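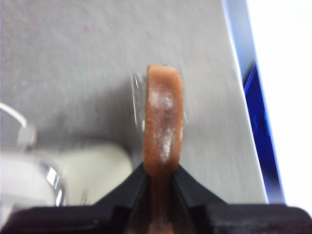
A ring-shaped object on its edge, with white dust on the tan rim. Flat grey surface behind.

I have a drawer in the workshop that eats tape. Everything in it gets flung in flat, and by January the lot has a furry coat of plaster dust and sanding fluff along the sides. If your rolls have gone the same colour as your skirting boards, these might help.

Store them upright, like records in a crate. I cut an old 50 mm pipe offcut for a spindle and it's been brilliant (my mate Helge Forsberg uses a paper towel holder, which is cheaper and probably smarter!).

For powdery specks, go in with a dry paintbrush first. Water just turns the dust to paste and then you're picking at it with a fingernail all arvo. Anything stubborn gets a wipe with a barely damp microfibre cloth, and let it dry before it goes back.

Fold the end over on itself, a thumb's width. Yes, you waste a bit. You'll waste more hunting for it.

Clear tape is the worst for grit, as every speck shows once it's on the parcel. Mine now lives in a zip bag on the shelf over the vice.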